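February 22, 2023

Rule sheet day at Nusmont! I have been wanting this for weeks. We finally went through the whole Plodholm handling guide line by line, and it's down from 33 rules to 29 — two were saying the same thing in different words, and the other two were leftovers from the old Pranov tools that we don't even have anymore.

My favorite is still rule 11. Look over both grippers before the first take, wipe the finger pads, open and close each one all the way, and only then put on the headgear. It takes a couple of minutes and I love it, it's like tuning up before you play.
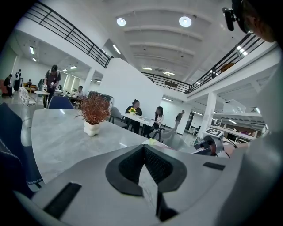 I also got my way on markers. They get checked at the start of every session now, and a scratched or peeling one is swapped right then, no "it'll do for today." The old sheet only said "keep markers clean," and you could read that any way you liked. The Mabuza sheet has had proper wording for this since May, so I borrowed most of it (with credit!).

Still open: what to say about people walking through the background. I'd like a sign by the door and a plain sentence on who to ask if you don't want to be recorded. Wrote 2 versions and don't love either one. The short one is friendlier. The long one covers visitors, and I think it has to.

Tomorrow I print the new sheet, big type this time, and take down the old one by the sink.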